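August, bench notes, pick-and-place station
started 8:40

Goal for today — get the banana/plate set far enough along that Régis Langlois can kick off a training run on Vullel tonight. Target for the set is 500 good episodes. Not there yet. Whatever we have by five goes in.

Before anything else: re-homed the arm, checked the gripper opens the full way, wiped the acrylic. Wiped it again, first cloth was the one with the oil on it. Clock on the logging PC was off again so timestamps on the first few episodes will not line up with the notes. Fixed after that. If you are reading the log and the first batch looks like it was recorded in the middle of the night, it wasnt.

Teleop felt laggy in the morning. Restarted the Bramelov node, better. Restarted it a second time after coffee, better again. Need to look at why, it should not need that. My guess is the log buffer filling up but I have not looked, so dont quote me.

Procedure, same as last week, writing it down because the Inthorpe people asked and I keep telling it to them differently:

1. Put plate down. Put banana down. Do not line them up.
2. Arm to home, gripper open.
3. Press record, wait for the beep, THEN move. Not before.
4. Grasp, lift, carry, set down, open, back up clear.
5. Stop record. Label it right away — success, fail, or recovery. Not at the end of the batch from memory.
6. Move both things by hand, go again.

Batches of 15, then swap operator. After 15 I get lazy and start doing the same path every time and the policy learns my lazy path. You can see it in the plots from the first week, all my trajectories lying on top of each other like spaghetti out of the box.

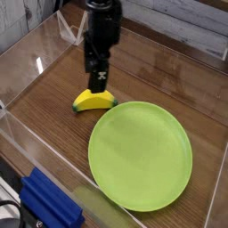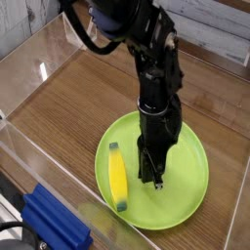 Same enclosure, same banana, same plate in both.

Placement variety is still the weak spot in this set. I plotted start positions for everything we have so far and there is a big blob near the middle and almost nothing toward the walls. People put the banana down where it is comfortable to reach, me included. Same problem on the drop side, and harder to notice. We have been scoring "on the plate" as success and leaving it there, but a banana lying over on the left of the plate, with open green between it and the gripper, is a different ending from one dropped dead center, and I want both kinds in the set with the offset written down. Otherwise the model thinks there is one correct spot and fights for it. Added a field for it in the label form (left / right / near / far / center, from the operator side). Old episodes will need a pass to fill it in. Ugh.

Orientation too. Side-lying with the curve up is an easy grasp, you come straight down on the middle and close. Want more with the curve lying flat and more with one end pointing at a wall. The walls are where the arm gets nervous and so do I.

Depth on the acrylic is useless, as before. Reflections give ghost points, the plate shows up a second time in the panel. Villanueva sent a mask script that cuts everything outside the floor area, tried it on one batch, works but it also eats a strip of real floor along the left wall. So anything placed close to that wall loses points. Asked for a margin setting. For now, RGB only for training, keep depth in the raw files but dont feed it.

11:20 — one batch lost. Disk full on the logging PC. It does not warn you, it just writes zero-length files and beeps happily like all is fine. Moved the July stuff to the server, freed up plenty. Put a check in the start script, it refuses to record now if space is low. Should have done that ages ago.

On failures. Discussion with Régis over lunch, no agreement. He wants them dropped, clean demos only. I want to keep the ones where the operator fumbles and then saves it, becuase those are the only examples of what to do when the banana rolls or slips. We settled on 2 sets:

A — clean successes only
B — same as A plus the recoveries, tagged

Train both, same seed, same number of steps, compare on held-out placements. Pure failures (gave up, timeout, hit the stop) stay in raw and go nowhere for now. If B is worse I owe him lunch, if A is worse he stops deleting my files.

Afternoon. Better pace once the lag was gone. Tried going slower on the approach, the last bit before contact. Slower looks nicer on replay but gives long stretches where next to nothing moves, and the last policy learned to hover. It would sit over the object and think about it. So: slow is OK, stopping is not. If you stop dead in mid air for more than a second or so, scrap it and redo.

Same on release. Open, pause just long enough to see the thing is let go, then up. I watched 5 replays from the other shift where the arm hangs there over the plate for ages because the operator was reaching for the stop key. Trimmed the tails by hand. Would rather have a foot pedal. Put it on the order list, again.

Gripper closing width — leave it on the soft setting for this object. Someone had it on the hard one and the logged width at contact is different, so those episodes are marked with "hard" in the notes column. Keep them out of A and B until I've looked at whether it matters.

To do
- offset labels on old episodes (me, maybe the Inthorpe intern if they lend us one)
- wall placements, at least one full batch per wall
- mask margin, waiting on Villanueva
- Bramelov lag, look at the log buffer
- second object?? not before the first run is in
- new cloth for the acrylic, throw out the oily one

17:10 — copied everything to Vullel, checksums match. Config for A is queued. B is waiting on the recovery tags, two batches left to tag, doing that now and then going home. Régis has the login. Dont touch the plate height in the config, it is measured from the floor of the enclosure and it is right, even if it looks wrong.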